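4. Findings: what people do about noise in shared studios

4.1 Material used in this section

Diary entries first, interviews second. The diaries ran 10 weeks at each site and gave us 109 usable entries. Entries with no place noted were dropped, as were entries that only said "noisy again" or similar. Tenants wrote them on paper cards left by the kettle, mostly in the evening, and the handwriting gets worse as the week goes on. Interviews were done on site by the second author, Oluwatosin Akpan, except at Katari where the only quiet spot was the car park.

The sites were Piverard (ground floor, former printing works), Fitov (upstairs, carpeted, low ceiling), Jaramillo (large open studio) and Katari (a row of bays off a corridor). Floor plans in Appendix B. We use the building names for the tenant groups as well, which is sloppy but it's how the tenants talk.

4.2 Rules on the wall and rules in practice

Every site had a written noise rule. None of them worked the way it was written. At Piverard the sign says no power tools after 1900. Tenants read this as permission to use power tools until 1900, and the half hour before that is the loudest of the day in the diaries. Several entries complain about exactly this. One of them is from the person who wrote the sign.

Fitov has a rule about phone calls. Calls are to be taken on the landing. But the landing is tiled and the door to it is hollow, so a call on the landing is heard inside more clearly than a call made softly at a desk. Long-term tenants know this and stay put. New tenants go out to the landing, do as they are told and get glared at when they come back. We coded these as "compliance costs" (see Table 3).

Katari had a rule about music with headphones only. Largely kept. The trouble there was singing along.

So the written rule tells us little about how loud a studio is. What it does do is give people something to point at. In the interviews tenants very rarely said they had asked a neighbour to be quieter. They said they had mentioned the sign.

4.3 Moving instead of asking

The most common response to noise across all sites was to pick up and move. A chair shifted behind a shelf, a laptop taken to the kitchen, a job swapped for some other job that needs less thought. We had expected complaint to be the main response, following the open-plan office literature, and built the diary card around it. The card had a box for "who did you speak to" and it's blank on most entries. The useful stuff was squeezed into the margin.

Moving depends on there being somewhere to go. This is where the sites really part ways. In Katari the bays are fixed and the tenant's gear is in them, so moving means the corridor or home. Katari tenants went home. One illustrator kept what she called a wet weather list, small tasks saved up for noisy afternoons, and had done so long before the study. At Piverard there is a mezzanine, warm in summer, freezing from May on, and people put up with it.

We don't want to overstate the moving. Some of it isn't about noise at all. People go to the kitchen because they want a biscuit. Where the entry gave another reason as well as noise we kept it but flagged it, and the pattern holds with the flagged ones taken out.

4.4 Noise that people like

A smaller theme but it came up in all the interviews. Tenants pay for shared space partly to hear other people working. Silence was described as worse than noise by several of the ones who live alone. Entries from December, when half the tenants are away, are full of this: "too quiet, left at lunch", "dead in here". A sewing machine in the next bay was company. The same machine with a stranger at it was a nuisance. We can't separate familiarity from the sound itself with the data we have and it would be a good thing for somebody to try.

Steady sounds were tolerated well past what we would of expected. Fridges, fans, rain on the roof. Dropped things were not. A single dropped tray at Fitov turns up in the diaries of 2 tenants, both of them still cross about it a week later.

4.5 Large rooms

The common view among studio managers is that a large open room is the worst case. Hard surfaces, nothing to stop the sound. Our tenants only partly agreed. Jaramillo entries mention noise less often than Piverard entries, and when they do it is more likely to be one named source than general racket. The interviews suggest why. In a bigger room the tenants could put distance between themselves and the source without leaving, and they could see what was going on, so a noise came with an explanation attached. 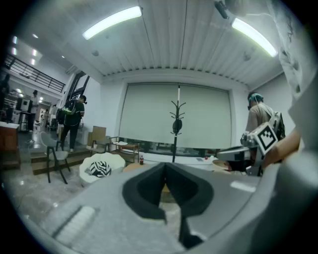
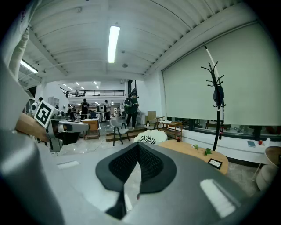

Figure 4. Inside the studio, two views. The corrugated ceiling and its beams show in the second.

Being able to see the source mattered more than we planned for. There was no item on it in the interview guide, tenants raised it themselves. "If I can see who it is I don't mind" in one form or another, from people who otherwise had nothing in common. Katari is the reverse case. Partitions cut some of the sound and all of the sight lines, and the entries from there read as more irritated for what were, by the tenants' own scoring, quieter noises.

There are two obvious objections. First, the Jaramillo tenants chose a big room and may just be easygoing about sound to begin with. We asked about this and most had chosen on rent. Second, ceilings. A tenant at Piverard blamed everything on the ceiling, and reverberation was not measured at any site, so we can't say how much of the difference between rooms is down to surfaces. The loan meter arrived after the diaries had closed. Readings taken later would describe different tenants doing different work, and we left them out.

4.6 What managers heard

Managers at each site were shown a short summary before it went to tenants. Reactions varied. Fitov took down the sign about the landing the same afternoon. Piverard kept the 1900 rule and added a line asking people to finish up gradually, wich tenants found funny. The Katari manager disputed the singing and asked for it to be noted that she had never heard any. Noted here. She works mornings, and the entries in question are all from after lunch.

Changes to the rooms themselves were discussed at Katari only, where lowering the partitions to desk height was costed and then shelved. We come back to partition height in Section 5.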